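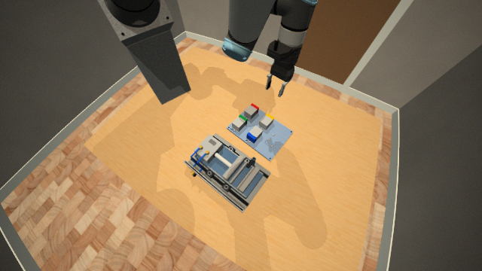

Kanako Wada objected, when the first draft of this unit was circulated, that the price of the arm is the figure everyone remembers and the one that matters least to the final budget. Her objection is adopted as the starting point for these notes.

Unit 4: Planning the purchase of an assembly cell

4.1 Scope of the estimate
A cell consists of the arm, its gripper, the mounting, the fixtures that hold or move the work, and the control software. Students should prepare a separate line for each. A pedestal mounting must be costed together with any work to the floor beneath it. Fixtures with air supply require a further line for tubing and fittings.

4.2 Simulation before ordering
The layout should be modelled before any order is placed. A simulated cell, with arm, board, blocks and fixture set out on one work surface, allows reach and clearance to be examined at small expense. In the Pimatton exercise, 80 hours are allowed for modelling. These hours are to be charged to the project and not absorbed by the department.

4.3 Comparing quotations
The two quotations supplied, from Narkano and Tosen, are not set out alike. Narkano includes the gripper and 182 hours of commissioning. Tosen quotes the gripper separately and allows 135 hours. Students must restate both on a common basis before comparing totals. Training, spare fingers and the second year of software support are omitted by both suppliers and must be added.

4.4 Running costs
Annual running costs are to be shown over five years. Planned use is 548 hours in the first year. Maintenance intervals are given in the appendix to the Tosen quotation only; the same intervals may be assumed for Narkano.

4.5 Coursework
Submit one budget table and a covering note of two pages to Teodor Ostrowski by the end of October. Questions about the quotations should be addressed to Mio Yoshida.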